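HOUSING AND INTERIORS II
Course handout, Unit 6: Living space under a pitched roof

Course leader: Siiri Liepiņa
Reading for this unit: course reader, pages 336 onward

Purpose of the unit

Unit 5 dealt with the ground floor and its relation to the street. Unit 6 moves to the top of the house. Students are expected to be able to read a roof section, mark the usable floor area on a plan, and propose a furniture layout that a household could live with. Structural calculation is covered in a separate course and will not be tested.

Terms

Pitch: the angle of the roof measured from the horizontal.
Knee wall: a short vertical wall, built where the slope comes too low for a person to use the floor beneath it.
Collar tie: a horizontal member joining two opposing rafters in the upper part of the roof.
Dormer: a projection from the roof with its own vertical window and its own small roof.
Skylight: a window set in the plane of the roof.

Floor area and usable area

The floor area of an attic and its usable area are two separate figures, and both must appear on your drawings. A sales brochure will often give only the first. In the Morkano house, which we will use throughout this unit, the top floor measures 1,352 square feet between the outer walls. Students should work out the usable area for themselves from the section supplied in class. Draw the headroom line on the section first, drop it to the plan, and shade everything outside it. Stairs and chimney breasts are then taken out of what remains.

The headroom requirement differs from one building code to another. State on the drawing which code you have followed. Work submitted without this note will be returned.

Daylight

A skylight admits more light than a vertical window of the same size, as it faces a larger part of the sky. It also admits more heat in summer, and an attic bedroom without a blind or shutter can be very uncomfortable in August. Where a view out is wanted, the lower edge of the glass should be set with a seated person in mind. The Inlow and Peeters projects in the reader take opposite positions on this point, and students should compare the two sections before the seminar.

Placing furniture

Tall pieces belong on the gable walls or on interior partitions. Low pieces - beds, desks, chests of drawers - may stand under the slope, provided that a person can use them without stooping. A chest of drawers needs clear floor in front of it for the drawer at full extension and for the person opening it. Show this clearance as a dashed line. Beds should be placed so that a person sitting up does not meet the ceiling.

Color is a smaller matter, but it is often asked about. Painting the slope and the walls the same pale shade softens the line between them. A darker slope makes the room feel lower, and some households prefer this in a bedroom.

Assignment

Prepare one plan and one section of the Sterkex attic at the scale given in the project sheet. Both drawings must show the headroom line, all openings in the roof, and a complete furniture layout for two occupants. Attach a written note of one page explaining the position of the beds and of the storage. Drawings may be done by hand or on the computer. Names go on the back of each sheet, and late work is accepted only by prior agreement with the course leader.

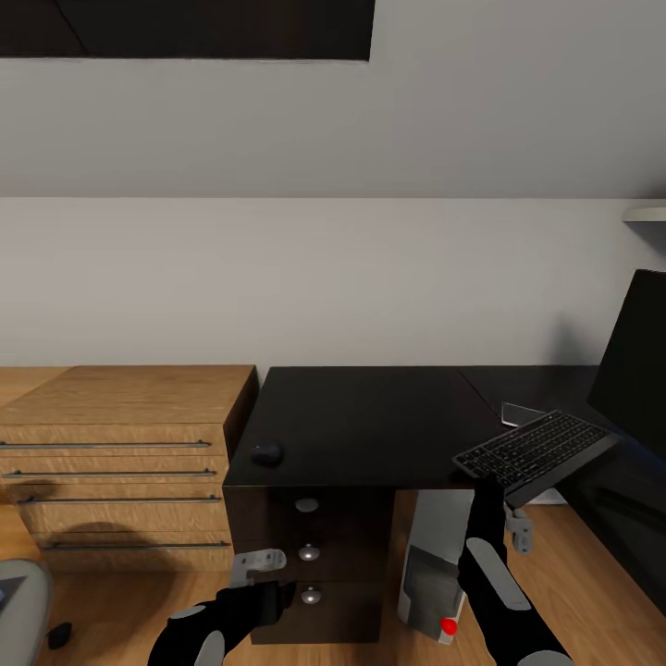 Questions about the assignment should be raised in the seminar, where the answers can be heard by the whole group.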